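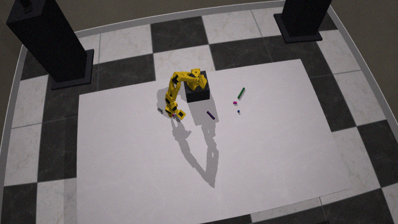
Filed under: Kitchen Tips, Skin & Hair, Make It Yourself

OK so winter hands. Mine crack at the knuckles by the first cold week and then every lemon I cut is a small tragedy. Most of what helps is already in the kitchen. Quick list, in no order, because I have soup on.

Dish soap is the problem, mostly. Gloves. Wear the gloves. Cotton ones underneath if your hands sweat, the cheap thin kind from Elgate Hardware are fine, and wash them with the tea towels.

Oat soak. Grind plain oats in the blender till they're flour. 3 tablespoons in a bowl of lukewarm water, not hot, hot makes it worse. Stir until cloudy. Hands in, ten minutes, podcast on. Pat dry, don't rub. Do NOT pour the sludge down the sink, ask me how I know. Strain it, bin the oats.

Sugar scrub. 2 parts white sugar to one part olive oil. Brown sugar is softer if you're already sore. Skip it completely on open cracks. I keep mine in an old jam jar by the faucet with a wooden spoon that's only for that. Keeps a couple weeks if no water gets in. Water always gets in, so make small jars.

Salve, the proper one. Beeswax and oil, that's the whole thing. One part wax to four parts oil by weight for something spreadable, more wax if you want it firm enough for a tin. Melt in a jar standing in a pan of simmering water, never straight on the burner. Low. Stir with a chopstick you don't love. Wax will not come off that chopstick.

Testing it: drop a bit on a cold saucer, put it in the freezer for a minute, poke it. Too hard, more oil. Too runny, more wax. Same as jam really.

I used the Molo pellets last time, easier than grating a block. If you do have a block, freeze it first and grate it on a grater you got from the thrift store. Your good grater will never forgive you.

Pour into tins while its still liquid and then leave them alone. If you move them the tops go wrinkly. Doesn't matter, just ugly. My last batch came to 233 grams and filled more tins than I had, so one lot is in an egg cup.

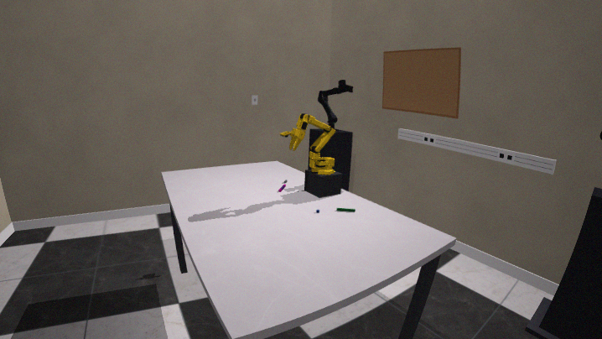

Cleaning up the wax pan. Wipe everything out with paper towel while warm, THEN soap. Never let melted wax go down the drain. Boiling water over a stuck jar loosens it, but do that over a tray and scoop off the wax once it's set.

Onion and garlic smell. Rub hands on a stainless spoon under cold water. Works maybe half the time for me. Salt and a little lemon works better, unless see above re cracks. Coffee grounds also fine, messy.

Turmeric stains on fingers. Oil first, any oil, rub it in, wipe off, then soap. Soap on its own just moves it around. For nails, a paste of baking soda and water on an old toothbrush but go easy and put lotion on after, its drying. Turmeric on the counter is a different matter. Sunlight helps on cutting boards, leave them by the window a day or so.

Beet hands. Same oil trick, or just wait, it fades by dinner tomorow.

Lip balm. Same salve, a bit more wax, small pots. A drop of peppermint if you like that, I don't. Ask about nut allergies before you give any away if you used almond oil.

Overnight. Thick layer of salve, cotton gloves, bed. Looks ridiculous. Best thing on this page. I do it two nights running when the knuckles go and then as needed.

Labels. Write the date on the bottom with marker. You will think you'll remember. Plain oil and wax keeps for months in a cupboard, but if it smells like old crayons or stale nuts, toss it. Anything with water, aloe, honey, fresh herbs in it goes in the fridge and gets used that week.

Cost, as somebody asked: my last order of pellets plus a bottle of sunflower oil from the Chauvin shop, a bag of tins, and I had gifts for the whole Gastley side of the family. Cheaper than one fancy tube each, I think. Didn't keep the reciept.

If cracks bleed or don't close up, or look infected, stop messing around with oats and see a doctor.

Soup's boiling over, more next time. Probably descaling kettles.

98 shares | 3 comments

We use cookies to remember your settings and see which pages get read. Accept all | Manage choices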